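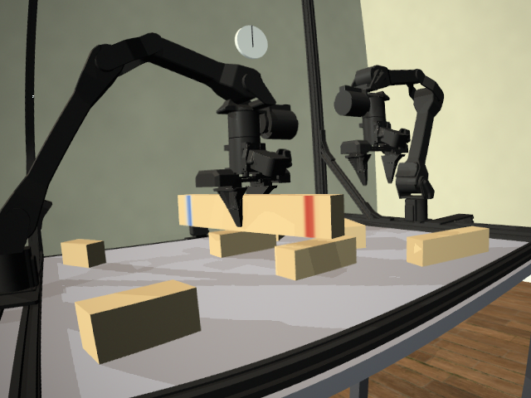 ## Two arms, one bar, and a lot of scoring rules

Our student robotics club spent most of April on the Pisodska task, a two-arm manipulation problem run entirely in simulation. Teams get the same cell model, the same pair of arms and the same set of wood blocks. The only block that earns points is the long one with a red stripe near one end and a blue stripe near the other. The plain blocks are clutter.

The rules ask for a pickup, a change of orientation and a placement, and they leave it to the team to decide which arm does what. We took the near arm as the lifter and kept the far arm parked with its fingers open until it was called for. Two of our earlier versions moved both arms at the same time. They were faster on paper and harder to debug, and we dropped them after the second week.

Each scored run is 32 seconds of simulated time. Block positions and angles are drawn from a seed, so a policy that memorizes one layout gets nowhere. We generated 2278 seeds, held back 200 for testing and used the rest for tuning. I would hold back more next time. With 200 test seeds, a change of one or two percent in the success rate tells you very little, and we wasted several evenings arguing over changes of that size.

### Knowing which end is which

The stripes are the only thing that separates one end of the bar from the other. If the stripe detector swaps them, everything downstream still runs without an error and the bar ends up turned the wrong way. Our first detector looked at color only, in a fixed region near each end. It failed when the fingers came down over a stripe.
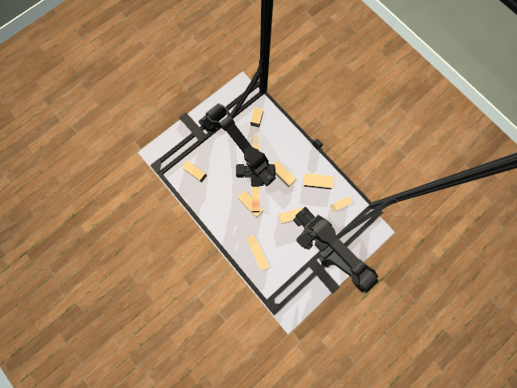 The fix was to track the bar's pose from the last clear view and use the colors only as a check. If one stripe is hidden, the other one is enough. If both are hidden, the code keeps the old label and lowers its confidence. Below a set confidence the arm stops and waits for the next view, and this costs time but has cut the swapped-end failures to a level I can live with.

We also had to decide what to do with the plain blocks. The club voted to leave them alone and plan around them. Clearing them first is tempting, but every extra grasp is another chance to knock something into the bar, and the scoring takes off points for any block pushed from the surface.

### Grasp height

Grasp height took the longest to get right. The planner inherited a fixed value from Rawashdeh, the library our club has used for three projects, and it was set for a thinner part. With our bar the fingertips closed too high and the bar rotated in the grip on the way up. We replaced the constant with a value computed from the bar's own dimensions, plus a small offset along the approach axis.

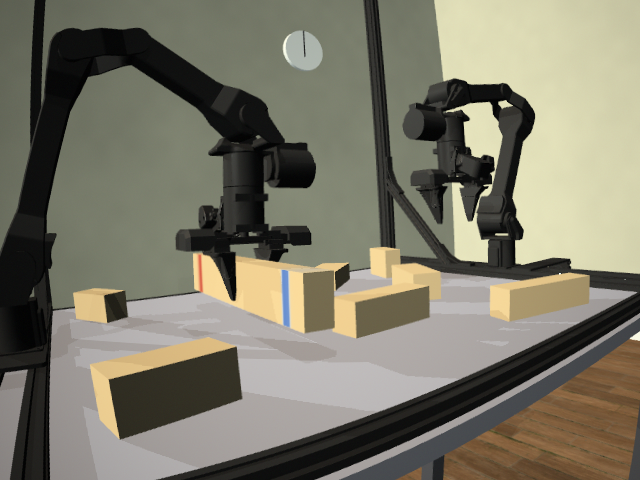

The offset is a compromise. A deeper grasp holds better, but it brings the fingers closer to the tabletop, and the contact solver behaves badly when a fingertip touches the surface during the close. We swept the offset in small steps over 32 tuning seeds, plotted slip against contact force, and picked a value in the flat part of the curve. It is stored in the config as `approach_offset`. Please don't edit it in the planner source, as I have already had to undo that twice.

### Open items

- The far arm's parked pose is too close to the lift path for some seeds. Moving it back a little costs almost nothing in cycle time.
- Logging should record the detector's confidence at every step, and at present it records only the final value.
- The Borkska branch still has the old color-only detector. Merge or delete it before the next meeting.

We meet again on Tuesday in the Prudska lab. Bring your failed seeds as a plain text list, one per line, and I will run them overnight with the new logging turned on.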